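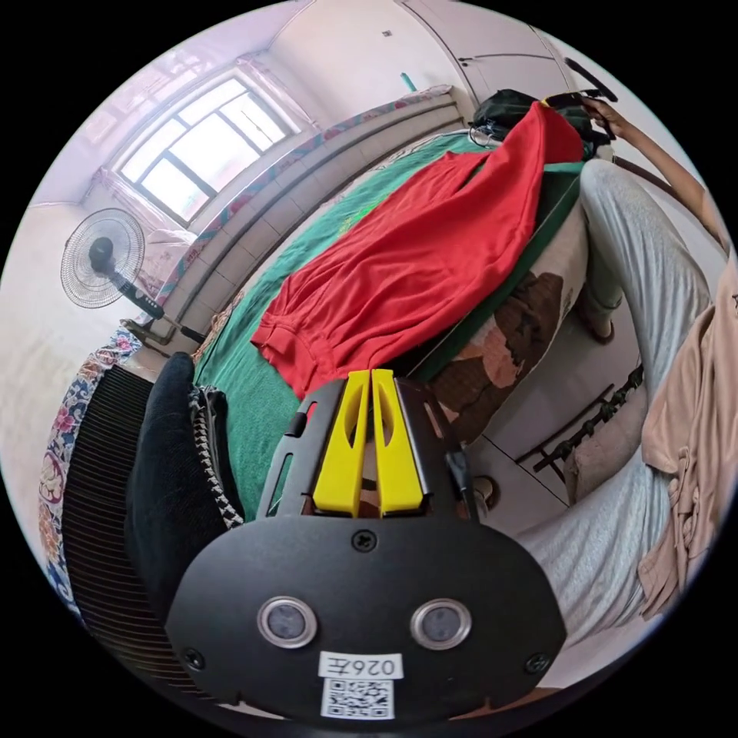
침대 위에서 옷을 개는 일에 대하여
발표자 노트, 보후밀라 우르반(Bohumila Urban)
Skovport 주민 살림 모임, 토요일 오전, Whitelaw 홀

시작하기 전에
마이크를 확인한다. 지난번에 뒷줄에서 안 들린다는 말이 있었다.
탁자 두 개를 붙여서 침대 높이와 비슷하게 만든다. 그 위에 초록색 시트를 깐다. 원피스, 티셔츠, 얇은 담요를 왼쪽 의자에 둔다. 가방은 탁자 끝에 둔다.
천천히 말하기. 나는 긴장하면 조사를 빠뜨린다.

1. 인사
안녕하세요. 저는 보후밀라 우르반이라고 합니다. Arkavard 건물 3층에 삽니다. 한국어는 어른이 된 다음에 배웠습니다. 그래서 옷감 이름이나 바느질 용어를 가끔 틀리게 말할 수 있습니다. 틀리면 바로 고쳐 주시면 고맙겠습니다.
오늘은 옷장 이야기를 하지 않습니다. 옷장에 들어가기 전의 이야기를 합니다. 빨래가 마른 다음부터 서랍을 닫을 때까지, 그 사이에 옷은 대부분 침대 위에 있습니다. 저희 집도 그렇고, 제가 찾아가 본 이웃집도 거의 그랬습니다.
(여기서 질문: 집에서 옷을 어디에서 개십니까? 손 들게 하기. 침대, 바닥, 소파, 식탁 순서로. 대답을 듣고 넘어간다. 길게 하지 않기.)

2. 왜 침대인가
침대는 방에서 제일 넓은 평면입니다. 작은 방에는 옷을 펼칠 탁자가 따로 없습니다. 바닥은 넓지만 허리를 많이 숙여야 하고, 먼지도 묻습니다.
침대의 나쁜 점도 말해야 합니다. 매트리스는 부드러워서 옷을 누르면 같이 내려갑니다. 그래서 접은 선이 또렷하지 않습니다. 얇은 셔츠를 단단하게 접고 싶으면 큰 책이나 쟁반을 밑에 놓으면 됩니다. 저는 제과용 쟁반을 씁니다. 물론 깨끗이 닦은 것입니다.
또 하나, 밤이 되면 자야 합니다. 다 못 갠 옷은 의자로 가고, 아침에 다시 침대로 옵니다. 저는 이렇게 같은 스웨터를 나흘 동안 옮긴 적이 있습니다.
(웃음이 있으면 기다린다. 없으면 그냥 계속.)

3. 침대를 먼저 준비하기
옷을 쏟기 전에 침대를 정리합니다. 이불은 걷어서 발치로 보내거나, 침대 옆으로 조금 늘어뜨립니다. 시트는 손바닥으로 쓸어서 폅니다. 시트가 구겨져 있으면 그 위의 옷도 반듯하게 펴지지 않습니다.
무늬가 없는 시트가 일하기 편합니다. 초록색 시트 위에 빨간 옷을 놓으면 소매와 밑단이 어디 있는지 바로 보입니다. 꽃무늬 시트 위에 꽃무늬 블라우스를 놓으면 눈이 피곤합니다. 제 어머니는 검은 옷을 갤 때 꼭 흰 수건을 밑에 까셨습니다. 저는 어릴 때 그것을 이상하게 생각했는데, 지금은 저도 그렇게 합니다.
창문 쪽을 보고 서는 것이 좋습니다. 빛이 앞에서 오면 얼룩과 보풀이 잘 보입니다. 빛이 뒤에서 오면 내 그림자가 옷을 덮습니다.
난방을 켜는 계절에는 라디에이터 가까이에 천을 두는 분이 많습니다. 기기마다 설명서의 주의가 다르니 확인하시기 바랍니다. 전기 히터 위에는 옷을 올리지 마십시오. 이 부분은 분명하게 말하기.
선풍기는 여름에만 쓰는 물건이 아닙니다. 10월에 비가 자주 올 때, 저는 선풍기를 약하게 틀고 빨래 쪽으로 돌려 놓습니다. 다만 개는 동안에는 끕니다. 얇은 스카프가 자꾸 뒤집어집니다.

4. 나누기
(의자에 있는 옷을 탁자 위로 옮기면서 말한다.)
저는 사람별로 먼저 나누지 않습니다. 모양별로 먼저 나눕니다. 긴 것, 짧은 것, 네모난 것입니다. 네모난 것은 수건, 베갯잇, 담요 같은 것이고, 제일 쉽습니다. 제일 쉬운 것을 먼저 하면 침대에 빈자리가 빨리 생깁니다.
그다음에 긴 것을 합니다. 원피스, 긴 치마, 바지입니다. 이것은 길게 펼칠 자리가 필요하기 때문에, 침대가 비었을 때 하는 것이 좋습니다.
짧은 것은 마지막입니다. 양말은 앉아서 해도 됩니다.
순서를 반대로 하는 분도 계십니다. 한 이웃은 양말부터 하지 않으면 마음이 불편하다고 하셨습니다. 그래도 괜찮습니다. 중요한 것은 매번 같은 순서로 하는 것입니다. 그러면 전화를 받고 돌아와도 어디까지 했는지 압니다.

5. 긴 옷 개기 시범
(원피스를 든다. 앞줄 분들이 일어나서 보셔도 된다고 말한다.)
첫째, 옷을 침대 길이 방향으로 놓습니다. 목 부분을 멀리, 밑단을 내 쪽으로 둡니다.
둘째, 밑단부터 폅니다. 많은 분이 어깨부터 펴십니다. 그런데 긴 옷은 밑단에 천이 많이 모입니다. 밑단이 뭉쳐 있으면 위를 아무리 잘 펴도 접은 다음에 한쪽이 두꺼워집니다. 두 손으로 밑단의 양쪽 끝을 잡고 가볍게 당깁니다. 세게 당기면 바느질한 곳이 상합니다.
셋째, 손등으로 아래에서 위로 쓸어 줍니다. 저는 손바닥보다 손등을 씁니다. 손이 건조하면 손바닥이 얇은 천에 걸립니다.
넷째, 소매가 있으면 안쪽으로 넣고, 세로로 절반을 접습니다. 치마 폭이 넓으면 삼각형으로 남는 부분이 생깁니다. 그것을 먼저 안으로 넣어서 긴 네모를 만듭니다.
다섯째, 밑단에서 목 쪽으로 접어 올립니다. 몇 번 접는지는 서랍의 깊이에 맞춥니다. 집에 가시면 서랍 깊이를 손 뼘으로 한 번 재 보십시오.
(여기까지 하고 다시 펼친다. 한 분을 앞으로 모셔서 같이 해 본다. 아무도 안 나오면 내가 한 번 더 한다.)
미끄러운 천은 이 방법이 잘 안 됩니다. 안감이 있는 치마도 어렵습니다. 그런 것은 저도 걸어 둡니다. 모든 옷을 꼭 개야 하는 것은 아닙니다.

6. 담요와 큰 천
담요를 혼자 개는 것은 팔 길이의 문제입니다. 저는 키가 작아서 공중에서 갤 수 없습니다. 그래서 담요를 침대에 걸친 채로 갭니다.
먼저 담요를 침대 위에 반쯤 올리고 반은 옆으로 내려오게 둡니다. 내려온 쪽의 끝을 잡아서 위로 올리면, 벌써 절반이 접힌 것입니다. 침대 모서리가 다른 사람의 손 역할을 해 줍니다. 그다음에 왼쪽에서 오른쪽으로 한 번, 다시 한 번 접습니다.
무늬가 있는 담요는 무늬를 자로 쓸 수 있습니다. 줄이나 지그재그 무늬는 선을 맞추면 저절로 반듯해집니다. 꽃무늬는 맞추기 어려우니 가장자리만 보고 하십시오.
커튼을 떼어서 빨았을 때도 같은 방법으로 합니다. 고리는 먼저 빼서 작은 봉지에 담고, 봉지를 커튼 사이에 넣습니다. 저는 예전에 고리를 부엌 서랍에 넣고 두 달 동안 못 찾았습니다.

7. 가방은 침대 위에 올려도 되는가
이 질문은 매번 나옵니다. 제 대답은 이렇습니다. 밖에서 들고 다닌 가방은 바닥이 더럽습니다. 지하철 바닥, 식당 바닥에 놓았던 가방입니다. 그러니 시트 위에 바로 놓지 말고, 낡은 수건을 침대 끝에 깔고 그 위에 놓습니다.
하지만 짐을 쌀 때는 가방이 가까이 있어야 합니다. 가방이 바닥에 있으면 한 장 넣을 때마다 허리를 숙입니다. 침대 끝에 두고 입구를 열어서 내 쪽으로 돌려 놓으십시오. 긴 끈은 가방 밑으로 넣습니다. 끈이 옷 사이에 들어가면, 가방을 들 때 잘 개어 놓은 옷이 다 따라 올라옵니다.
가방 속도 그때 비웁니다. 영수증, 사탕 껍질, 한쪽만 있는 장갑. 가방 정리는 따로 날을 잡으면 잘 안 하게 됩니다.

8. 내보낼 옷
개면서 옷을 한 벌씩 손에 들게 됩니다. 이때가 결정하기 좋은 때입니다. 옷장을 열고 서서 결정하려고 하면 힘듭니다.
저는 침대 발치 한쪽을 비워 두고, 더 안 입을 것 같은 옷을 거기에 놓습니다. 다 개고 나서 그 더미만 다시 봅니다. 다시 가져오는 옷도 있습니다. 남은 옷은 검은 봉지에 넣지 않고 투명한 봉지에 넣습니다. 검은 봉지에 넣었다가 쓰레기로 나간 일이 우리 건물에서 있었습니다.
작년에 저는 이 방법으로 19벌을 내보냈습니다. 아이 옷은 Kindero 나눔 가게로 가져갔고, 어른 옷은 Arkavard 1층 교환 선반에 두었습니다. Kindero에서는 지퍼가 고장 난 옷은 받지 않습니다. 단추가 하나 없는 것은 받습니다. 가게에서 한 벌에 2000원을 받고 팔고, 그 돈으로 겨울 내복을 삽니다.
(전단지는 문 옆 탁자에 있다고 알려 주기.)

9. 작은 방에서 두 사람이 할 때
한 사람은 침대 긴 쪽에, 한 사람은 발치에 섭니다. 같은 쪽에 서면 팔꿈치가 부딪힙니다. 한 사람이 개고 한 사람이 넣는 것이 제일 빠릅니다. 두 사람이 다 개면 방법이 달라서 말다툼이 됩니다. 저희 집에서는 남편이 넣는 사람입니다. 남편은 자기가 개는 사람이었으면 더 빨랐을 것이라고 합니다.
발밑을 조심해야 합니다. 침대 옆에 선풍기 줄이나 가방끈이 있으면 먼저 치웁니다. 담요를 들고 있을 때는 바닥이 안 보입니다. 실내에서 샌들을 신으시는 분은 뒤꿈치가 고정되는 것이 좋습니다.

10. 질문 시간
자주 나오는 질문과 내 대답을 적어 둔다.
다림질은 언제 합니까: 개기 전에 따로 뺀다. 침대 위에서는 다리지 않는다.
아이에게 언제부터 가르칩니까: 나이는 모르겠다. 우리 아이는 행주부터 했다. 비뚤어져도 다시 개지 않았다, 아이가 볼 때는.
고양이가 옷 위에 앉습니다: 나도 방법을 모른다. 혹시 아시는 분이 있는지 청중에게 물어본다.
옷 개는 판을 사야 합니까: 셔츠가 많은 집은 편하다. 나는 쟁반으로 충분했다.

시간이 남으면 담요를 한 번 더 보여 준다. 시간이 모자라면 7번의 가방 속 이야기와 9번을 뺀다.
끝나고 나서 탁자를 원래 자리로 돌려놓고, 홀 열쇠는 Whitelaw 안내실에 반납한다. 시트는 집에 가져가서 빤다.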